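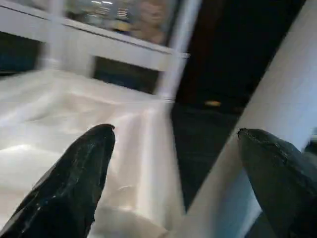
White covering, left-hand side of the surface.

Hi all, Ksawery Makowska here with the December update on the Ruvholm disc restoration. Bit of a long month, so grab a coffee!

The big news is that the picture side is nearly there. Keltix sent back the last of the cleaned-up reels (seven in all, and reel four looks gorgeous now, you can finally read the neon in the diner fight) and I've signed off on the colour for everything except the closing credits. They've gone a bit green. Keltix reckon it's a quick fix and I'm inclined to believe them.

Sound is slower. Certon found 197 pops and dropouts on the mono track and we've cleared 50 so far, mostly in the school dance, so there's a fair way to go. I'd rather keep the original mono than fake up a surround mix, but tell me if you feel differently.

Extras: the Kan commentary is recorded and it's a hoot! The old trailer is still missing its last few seconds.

Money-wise we're on budget, apart from an extra $698 for the subtitle redo, which I'd like to take out of the packaging line if you're happy with that. Cover art proofs should reach you before the next report.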